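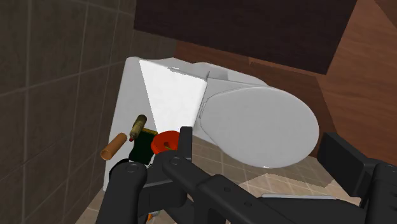 Bathroom Refits at Wuvville Court: Frequently Asked Questions

Who is this page for?
Owners and tenants in Wuvville Court whose bathroom is due for work under the current refit program. If your bathroom was done before the program began, your questions are probably covered on the Repairs page.

Why are the bathrooms being redone?
The building opened in 1991 and most of the supply valves and drain connections are original. Replacing them during a planned visit costs less than dealing with leaks one at a time.

How long will my bathroom be out of use?
Plan on 4 working days. The water to your unit is off only for part of the first day. You will have the use of the guest bathroom on your floor — the key is at the front desk.

Can I keep my existing tile?

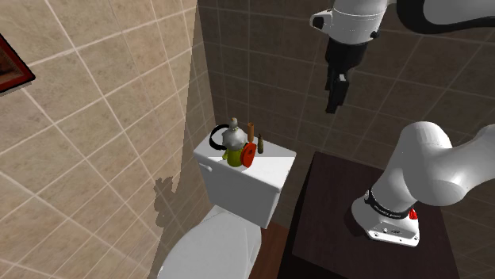

Yes, if it is sound and the plumber does not need to open the wall behind it. Ostetti, the contractor, taps each wall during the first visit and marks any hollow spots with tape. Large stone-look tile in beige and tan, with pale grout, can usually stay, but a cracked piece may be hard to match. If you have spares in storage, tell the contractor before work starts. Grout can be cleaned or redone at your own cost.

Do I have to change my toilet?
No. A toilet that flushes properly and has no cracks will be taken off, fitted with a new seal, and put back. If you want a new one, you may choose from the Naltia or Opoku lists at the front desk. Seats and lids are included.

What do I need to clear out?
Everything that is not fixed down. That includes items on the toilet tank, pictures on the walls, bath mats, and the contents of any cabinet. Crews will not move personal belongings.

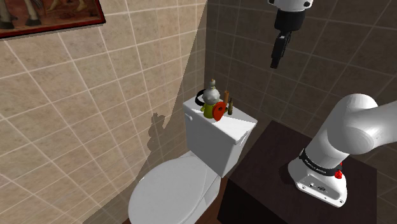

Bathroom corner with tiled walls and a dark brown cabinet beside the toilet.

Can a freestanding cabinet go back in the same spot?
In most cases. The shutoff valve must be reachable without moving furniture, so the contractor may ask you to shift it over.

Who pays?
The program covers up to $4000 per unit. Anything above that, such as new tile by choice, is billed to the owner after the final visit. Tenants are not billed.

When will the work finish?
The last 19 units are scheduled for November. Your slot will be posted under your door two weeks ahead.

Who do I call with a problem?
Beca Voyle in the building office, between 8 a.m. and noon. For a leak outside those hours, use the emergency number on the back of your front door.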